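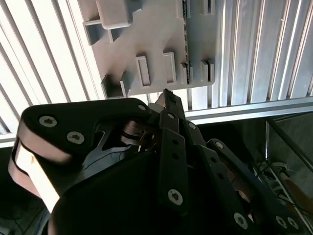
My dishwasher broke in August, and for two weeks I washed everything by hand and thought dark thoughts about the people who keep promising me a robot. You know the videos. A shiny thing on two legs folds one towel, very slowly, and everybody in the comments says we'll all be out of work by spring. Meanwhile I'm standing there scrubbing egg off a fork.

So when my old roommate Vignesh Shetty asked if I wanted to come see what he does all day at Dultmont, I said yes before he'd finished the sentence. They do repair and refurbishing work, mostly office equipment that comes in by the pallet, and his little corner of the building is trying to get robot arms to do some of the bench jobs. No legs, no face, no towel.

I'd pictured the hard part as being the "brain," whatever that means. Vignesh says sure, partly, but a huge amount of his week goes to fingers. How thick they are at the tip, how wide they open, whether a cable can snag on a screw head. He showed me a list of grip trials from the last month and there were 1130 lines in it. I scrolled for a while to be polite and then I scrolled because it was kind of gripping (sorry). The notes column is just him and his coworker Thomas Villa getting grumpier. "Slipped." "Slipped." "Slipped, see yesterday." One just said "lunch."

The job they care about most right now is old desktop PCs. Pull the memory, check it, put it back or swap it. If you've ever done this you know it takes less than a minute and you feel like a genius. Push down the clip at the end of the slot, the stick pops up a little, lift it straight out. I did my mom's computer that way when I was fifteen and charged her ten bucks.

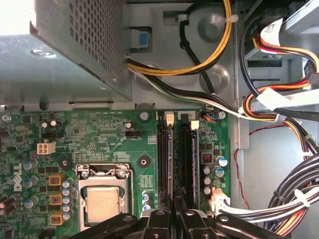
Going in for the memory slots on a Dell.

Look at all those wires, though! I had forgotten how much spaghetti is in one of these. A person just shoves the cables aside with the back of a hand without even noticing they did it. Thomas told me that on a good day the arm gets through 40 of its 60 practice tries at the clip-and-lift, and that's with the case already open and lying flat where it expects it. Nudge the case over by a thumb's width and the number drops, and he wouldn't tell me how far. He also wouldn't let me nudge it, which I thought was a bit much.

I asked the obvious question, which is whether a person wouldn't be faster. Oh, much faster, they both said, practically in chorus. Vignesh timed himself once against the arm and had time to make coffee. But the arm doesn't get bored on the 134th computer, and he does, and I believe him because I lived with the man and saw how he did laundry.

Then I got to my real question, the fork question. When does one of these come to my house and do the dishes? Thomas laughed longer than I'd have liked. His view is that a shop floor is the easy version. They get the same few models of computer over and over, the bench is at the same height, and there's no cat. My kitchen has a drawer that only opens if you lift it and a colander with one handle. He thinks a machine might wipe a counter pretty well before it can empty a dish rack, and he'd want plastic plates for the first year.

Vignesh is more cheerful than that. He figures something useful at home in his lifetime, probably boring, probably good at exactly one chore. I'd take it! I'd take just socks.

I went home and did the dishes. The repair guy came the following week and replaced a pump, took him half an hour, lying on his side on my kitchen floor with one arm way in the back and feeling around for a hose clamp he couldn't see. I kept thinking about that list with all the slips in it. I did ask him if he was worried about robots, and he asked me if I had a smaller flashlight.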